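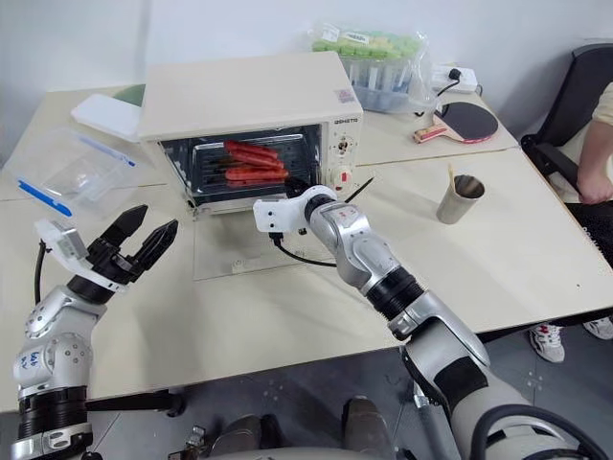 Sausages on the rack of a countertop oven, door open.

Munulora Small Kitchen Recipes

A set of recipes for people who cook in a countertop oven, a single hob or both. Plain text files, one recipe per file, no build step.

Contents

The collection has 349 recipes in 12 folders. Eleven of the folders are sorted by main ingredient. The last one, called basics, holds stocks, doughs and sauces that other recipes point to. If a recipe needs something from basics, the file name is given on the line marked "needs".

File layout

Each file starts with a short header:

title – the name of the dish
serves – a whole number
time – minutes from start to table, including heating the oven
shelf – top, middle or bottom, left blank for hob recipes
needs – other files used, if any
source – who sent it in

Ingredients come next, one per line, amount first. The method follows as numbered steps. Anything after the line "notes" is free text and may be in any order.

Units

Grams and millilitres everywhere, with teaspoons and tablespoons for small amounts. Eggs are medium. Temperatures are in Celsius and assume no fan. Small ovens vary a lot, so check with an oven thermometer before you trust the dial – the notes often say what to look for.

Where the recipes came from

The first batch was typed up from the Valcárcel notebooks, which are handwritten and in places hard to read. Doubtful amounts are marked with a question mark straight after the number. The Oletti recipes were added in May and are mostly bread and baked pasta. The rest were sent in by readers.

Known problems

Sausage recipes give times for thick sausages only. Turn them once, and cut one open to check the middle.
The fish folder still has 4 duplicates.
Some Oletti files list fresh yeast without a dried amount.
The time field is missing from several soups.

Using the files

The Trirkar meal planner reads the folder as it is. Any text editor will do for everything else. Keep the header lines in the order above or the planner will skip the file.

Corrections

Send changes to Imre Juhász with the file name and the line you want changed. New recipes are welcome if you have cooked them at least twice. Please leave out brand names of ingredients.

Licence

Free to copy, print and change. Keep the source line in each file.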